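Notebook, 2020-07-21, open day at the Ledberg office

Got there early, well before the Serkorholm lot, and had a good nose round before the talks. I'd pictured a cage and a big orange arm, so a round table with a pot plant on it was a bit of a surprise! Prirkia is their name for the whole packing project, Yimyam is the software that files the recordings, and the slides kept swapping the two, so I may have some of this muddled.

The bit I'd come for was the hand-held grippers. You hold one, do the job yourself, and the recording goes off to train the arm later on. The job for visitors was household shopping and a shallow cardboard box.

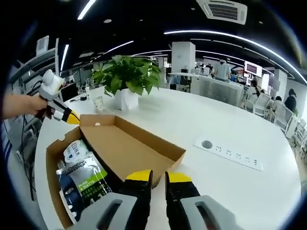 Page 125

Two grippers on the go at this point, both with the yellow tips, and the men's L'Oréal pack sitting with the others at the left end of the box. I asked if the colour of the tips matters and got a long answer about contrast that I only half followed (look this up before we order any for our bench).

They log every go. The target for the open day was 100 recordings and the total since May stood at 897, of which 217 had been thrown out, mostly for people going too fast. I can believe it. My own first try was dreadful – I kept wanting to twist my wrist the way I would with bare fingers, and the tool doesn't thank you for it. Slow and square on is the trick. Also keep your elbow off the table, which I was told twice.

Soft packs are the awkward ones, according to the chap running the table. They sag and fold when you squeeze. Stiff little cartons are much kinder, and you can stand them on end between the fingers, so I'd start any newcomer on those and leave the wipes until later.

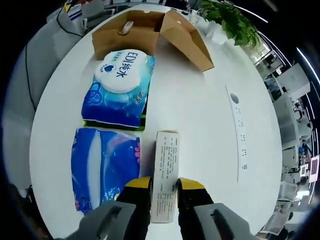

To do back at our place

Ask Ledberg for the price of a pair, and whether the tips come separately.
Find a table we can leave set up. Ours gets cleared for lunch every day and we'd lose the layout.
Collect some packaging, soft and stiff, mixed sizes.
Check whether Yimyam runs on the old bench computer – I forgot to ask, annoyingly.
Send Serkorholm my notes on the talks, they left before the second one.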